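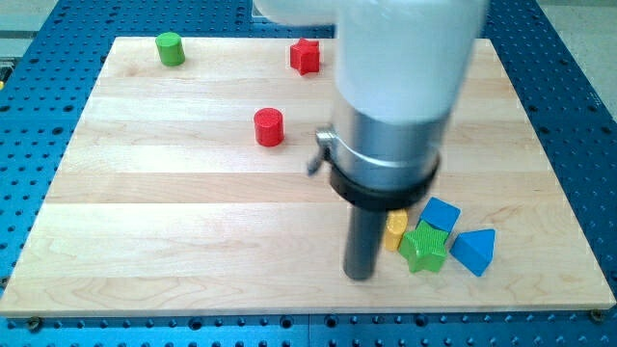
You can't sell a set with pieces missing, Eleni said, and she said it again on the stairs going down, in case Haris had not heard.

He had heard. He was carrying the bag and watching his feet. Their father's basement had a low beam at the bottom and he had hit his head on it most days as a teenager.

"Yordanov said he'd look at anything from Funville," he said. "He didn't say complete."

"He meant complete."

Haris put the bag on the board and undid the string. The blocks came out in a heap and a green cylinder rolled until he put his hand on it. He stood it up on its end near the back, out of the way.

Their father had worked for Funville from the year he came over until it was sold. He cut blocks and later he ran the paint room. When a batch came out wrong he was allowed to take it home, and so the two of them had grown up with blocks that were a little off. Eleni had a castle once with a leaning gate. She thought all castles leaned.

"Read me the list," she said.

Haris unfolded it. It was from an old catalog, set number 2141, with the pieces written down the side. Someone had checked some of them off in pencil. The pencil marks were so faint he had to hold the page under the bulb.

"Green cylinder."

"There."

"Another green cylinder."

She looked through the bag. She turned it inside out and picked lint from the seam. "No."

"Maybe it's in the other bag."

"Which other bag?"

"I thought there was another bag."

There were 4 boxes along the wall marked Wargate, and they had both been avoiding them. Wargate was the street they had lived on before this one, when their mother was alive. Their father had packed those boxes himself and as far as either of them knew he had never opened them. They had followed him here and gone straight to the basement.

Eleni got the scissors. She opened the first box and found curtains. The second had kitchen things in it, a sieve and some jars with the lids rusted on, and under those a cookie tin. She shook the tin and it rattled.

"Buttons," Haris said.

"It doesn't sound like buttons."

She had to sit down on the step to get the lid off. Inside were blocks, but none that she knew. They had no paint on them. Some had pencil lines drawn on the sides, and numbers in their father's writing, and one had a small door cut into it that went all the way through. She put her finger in the door.

"These aren't from a set," she said.

Haris took one and looked at the bottom, where the Funville stamp would be. There was no stamp. It said Eleni and then November.

"Your birthday," he said.

"I never got these."

"You got a bicycle that year, from Uncle. You wouldn't get off it. You ate supper on it."

She remembered the bicycle. It had been too big for her. She remembered her father at the table with his coat still on, asking if she wanted to see something, and saying later, and going out again to ride up to the corner and back. She did not know if that was the same night. It could have been any night.

"What else is in there?" Haris asked.

"Just these." She tipped the tin to show him.

He had wanted there to be one with his name. He looked a second time, turning each block over, and then he put them back in the order he had found them. Eleni watched him do it.

"He probably made yours first and you lost them," she said. "You lost everything."

"I did lose everything."

"You lost a shoe on the bus."

"It was a bad shoe."

She put the lid on the tin and kept the tin on her knees. Upstairs the phone rang and stopped. It would be the man from Hustance about the furniture, who was meant to come at noon and had already moved it twice.

"So do I call Yordanov or not?" Haris said.

"Call him. Tell him what's missing. Don't let him find it out himself."

"He'll knock the price down."

"Then he knocks it down."

Haris went back to the board and started putting the painted blocks in the bag. He read each one off the list as he went, from habit, and she said yes each time, though she could not see from where she sat. When he got to the green cylinder he held on to it.

"He won't want one without the other," he said.

"No."

He put it in his jacket pocket. Then he tied the string and picked up the bag, and on the way up he hit his head on the beam.

Print this page
E-mail this story to a friend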